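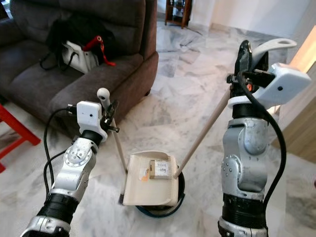
En la lista, el 24 de noviembre de 2018, se preguntó lo siguiente:

> Hola a todos. Hemos comprado un piso antiguo en Pundow con suelo de mármol
> en el pasillo y el salón. Está mate en la zona de paso y tiene unas marcas
> claras cerca de la cocina que no salen con nada. La vecina me recomienda
> agua con vinagre. En la tienda me quieren vender una cera. Un pulidor me
> ha dicho que hay que rebajar todo y después cristalizar, pero el precio
> me parece muy alto para lo que es. ¿Alguien tiene experiencia?

Buenas tardes:

Primero pido disculpas por mi español, lo escribo despacio pero todavía con errores.

Por favor, no use el vinagre. El mármol es piedra calcárea y el ácido la ataca, también cuando está muy diluido. Las marcas claras cerca de la cocina son probablemente esto mismo: gotas de limón, de vino o de un producto contra la cal. No son manchas encima de la piedra, es la superficie que ha perdido el pulido, y por eso no salen al fregar.

En nuestra casa teníamos el mismo problema. Pedimos dos presupuestos. El primero era para rebajar el suelo completo. El segundo, de la empresa Nowicki, era solamente para repasar la zona de paso a partir de grano 800 y terminar con polvo de pulir, sin cera y sin cristalizar. Costó 153 euros más el desplazamiento, y la diferencia con el resto de la habitación se ve solo si uno la busca por la tarde, con la luz baja de la ventana. No sé si en su caso es suficiente. Si hay escalones entre las piezas (se nota pasando la uña por la junta), entonces sí hay que rebajar, y la máquina pequeña no sirve.

Sobre la cera tengo una opinión menos segura. A mi suegra le gusta mucho y su suelo brilla. Pero con los años se pone amarilla en los rincones, donde nadie pisa, y quitarla es un trabajo muy pesado - yo lo hice de rodillas en mayo y no quiero repetirlo.

Para cada día hacemos así: barrer antes de fregar, siempre, con escoba de cerdas blandas y sin arrastrar el recogedor, porque la arena que viene de la calle es más dura que el mármol y lo raya. Después, fregona bien escurrida con jabón neutro. Usamos el Sesance, un tapón pequeño por cubo; con más cantidad deja un velo. Antes teníamos el Skandden y también era bueno, pero el olor no nos gustaba. Si el agua de Pundow tiene mucha cal, conviene secar con un paño junto al fregadero.

Para las marcas pequeñas se puede probar uno mismo con polvo de pulir para mármol, un fieltro y un poco de agua, primero en un lugar detrás de una puerta. Hay que frotar unos minutos y mirar cuando está seco, porque mojado todo parece perfecto.

Una pregunta para los demás: ¿alguien ha puesto un protector hidrófugo en un suelo ya pulido? El pulidor nos lo ofreció y dijimos que no, pero en la entrada tenemos una mancha oscura que crece después de la lluvia, y no entiendo si el agua viene de arriba o de abajo.

Un saludo cordial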